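**Aufruf zur Teilnahme: Fahr- und Ladedienst für die Reparatur- und Rückgabewoche im August**

Der Nachbarschaftsverbund Astenport sucht Teilnehmende für den Fahr- und Ladedienst der diesjährigen Reparatur- und Rückgabewoche. Gegenstand des Dienstes ist die Abholung defekter, aber instandsetzbarer Haushaltsgegenstände bei Personen mit eingeschränkter Mobilität, der Transport zur Werkhalle Irnum sowie die Rücklieferung nach Abschluss der Reparatur. Der Einsatz ist ehrenamtlich. Fahrtkosten werden nach gefahrenen Kilometern erstattet.

**Einsatzgebiet und Umfang**

Das Einsatzgebiet umfasst die Ortsteile Clenach und Hinojosa mit zusammen 800 Haushalten. Eine Tour besteht aus höchstens 14 Stationen. Abholungen finden zwischen 8:30 Uhr und 12:00 Uhr statt, Rücklieferungen zwischen 15:00 Uhr und 18:00 Uhr. Teilnehmende können sich für einzelne Touren oder für die gesamte Woche eintragen. Die Tourenpläne werden am Vorabend per E-Mail versandt; nachträgliche Änderungen erfolgen nur telefonisch durch die Disposition.
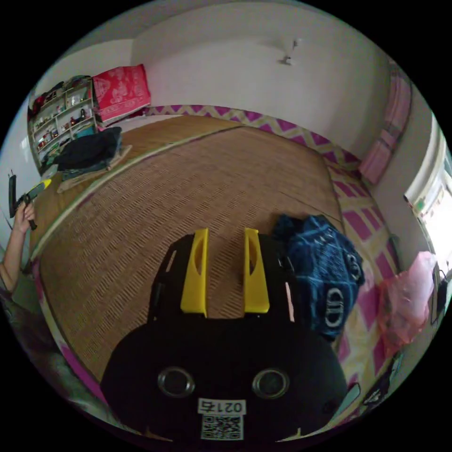

*Nachbarschaftsverbund Astenport, Arbeitsbereich Sachgüter und Logistik*

**Gesucht werden**

- Fahrerinnen und Fahrer mit eigenem Transporter, Kombi oder Anhänger (Fahrerlaubnis Klasse B, bei größeren Anhängern BE)
- Beifahrende für Be- und Entladung
- zwei Personen für die Annahme in der Werkhalle, Erfassung und Etikettierung
- eine Person für die telefonische Disposition, vormittags

**Voraussetzungen**

Mindestalter für den Ladedienst ist 18 Jahre. Einzelstücke über 30 kg werden ausschließlich zu zweit bewegt. Festes Schuhwerk ist Pflicht, Handschuhe und Spanngurte werden gestellt. Für Fahrende ist eine Kopie der Fahrerlaubnis vorzulegen. Das Fahrzeug muss haftpflichtversichert sein; für die Dauer des Einsatzes besteht zusätzlich eine Unfallversicherung über den Verbund, sofern die Anmeldung vor der ersten Tour bestätigt wurde.

**Angenommene Gegenstände**

Angenommen werden Kleinmöbel, Fahrräder, Gartengeräte ohne Verbrennungsmotor, Lampen, Nähmaschinen, Flechtwaren und Textilien. Nicht transportiert werden Kühlgeräte, Farben, Lösungsmittel, Gasflaschen und lose Akkus. Im Zweifel entscheidet die Disposition. Jeder Gegenstand erhält bei der Abholung einen Laufzettel in doppelter Ausfertigung; ein Exemplar verbleibt im Haushalt.

**Einweisung**

Die Einweisung dauert 49 Minuten und wird an zwei Terminen in der Werkhalle Irnum angeboten, jeweils um 18:30 Uhr. Inhalte sind Ladungssicherung, Ausfüllen der Laufzettel und Verhalten bei Schäden. Die Teilnahme an einem der Termine ist für alle Funktionen verbindlich. Die Leitung hat Katia Ruggiero.

**Anmeldung**

Anmeldungen nimmt Noemi Farina im Büro Clenach entgegen, schriftlich oder persönlich während der Sprechzeit von 10:00 bis 12:00 Uhr. Anzugeben sind Name, Erreichbarkeit, gewünschte Funktion, verfügbare Zeiten und gegebenenfalls Fahrzeugtyp mit Innenmaßen der Ladefläche. Fragen zur Versicherung beantwortet Vittoria Bortolotti.

Anmeldeschluss ist Ende Juli. Spätere Meldungen werden auf der Ersatzliste geführt.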